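Label Legibility and Surface Finish on Small Ready-to-Drink Coffee Bottles

Project report, Packaging Studies, second-year studio
Bukola Oyelaran, Bello Etim, Sebastião Rezende
Supervisor: Marjatta Ruotsalainen

1. Background

Ready-to-drink coffee is sold in small plastic bottles as well as in cans and cartons. The bottle format gives the designer a curved shoulder and a narrow neck to work with, and much of the label surface is out of sight from any single viewing direction. A brand name set horizontally around the body can be read in full only when the bottle is turned to suit. Metallic finishes add a second difficulty, as reflected highlights move with the light source and may fall across lettering.

The project asked how far the finish of a full-wrap label affects the reading of three elements: the brand name, the secondary print (ingredients, storage and recycling text) and the barcode. It was carried out during the autumn term and finished in May. Work on closures and tamper bands was done by another group and is not covered.

2. Labels compared

Two label designs were prepared by the group on the studio printer, both for the same blank bottle. The first, Witine, is a matte design with dark lettering on a cream ground. The second, Onyeka, is a gloss design with white lettering on a bronze ground. Both names were coined for the project. The artwork was drawn by Rezende and the type sizes were held constant between the two.

A retail coffee bottle was included as a reference for colour and for layout. Its values are not in the tables, as its type sizes could not be matched to ours.

3. Method

Bottles were viewed upright and on their sides. The side position was added at the suggestion of Temitope Okafor, who had worked in grocery receiving and pointed out that loose bottles are often handled lying down. Ten readers took part. Each reader was seated at a white table under the overhead lights and asked to read the brand name aloud, then one line of the secondary print. Readers were not permitted to touch the bottle during the first reading. For the second reading they could turn it freely.

Lengths on the labels were taken with a clear plastic ruler held flat to the surface. Because a rigid ruler does not follow a curve, the width of the lettering was measured from the flat artwork before application, and only heights were taken from the finished bottle. 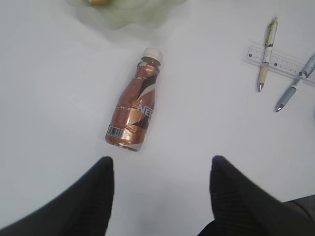 Page last modified in May by B. Etim

The reference bottle has a glossy copper-bronze label with a dark brown, nearly black swoosh edged in cream-white. On its side, with the white screw cap pointing away, the letters "NES" could be read and the rest of the name was lost around the curve. The highlights sat along the shoulder and body. This is the same condition that gave trouble with Onyeka in the side position. The barcode on the reference bottle is printed in a small white rectangle near the base of the label, and this arrangement was copied for Onyeka after our first version, with bars printed directly on bronze, proved hard to scan.

4. Results

4.1 Brand name

In the upright position all readers read both names at the first attempt. On the side, without turning the bottle, Witine was misread by two readers and Onyeka by five. The errors on Witine were all omissions of letters that had passed out of view. The errors on Onyeka included omissions, but also letters confused with one another where a highlight crossed the strokes.

4.2 Secondary print

Secondary print was slower to read on the gloss label in both positions. Readers tended to tilt their heads to shift the reflection. Once handling was allowed, every reader completed the line on both labels, and several commented that the light lettering on bronze looked thinner than the dark lettering on cream. The two were set at the same weight.

4.3 Barcode

The revised Onyeka barcode scanned on a handheld reader in both positions, provided the bottle was rotated so that the bars faced the reader. The Witine barcode needed no backing panel.

5. Discussion

The curve of the bottle accounts for errors on both labels, and the finish for the additional errors on Onyeka. A shorter name, or one repeated on opposite sides of the body, would reduce the first kind. For the second, a matte varnish applied over the lettering only would keep the metallic appearance of the ground. A quotation for spot varnish was requested from Conholm, a local print shop, but the minimum run of 2,000 labels was outside the studio budget and the option was not tested.

The neck was left uncovered on both of our labels so that the colour of the drink would show below the cap, as it does on the reference bottle. The blank bottles were filled with tinted water for this purpose. The filling made no measurable difference to the reading of the labels.

6. Limitations

The readers were all students in the same program and most had seen the artwork at an earlier critique. Lighting was not metered. The studio printer leaves slight banding on the bronze ground, visible at close range, and a commercially printed label may behave differently. Reading times were taken by hand with a stopwatch and are given in the appendix for information only.

7. Further work

Oyelaran intends to repeat the side-position readings with the name set vertically along the bottle. The flat artwork for both labels is stored in the studio cabinet with the remaining blanks, and may be borrowed on request to the supervisor.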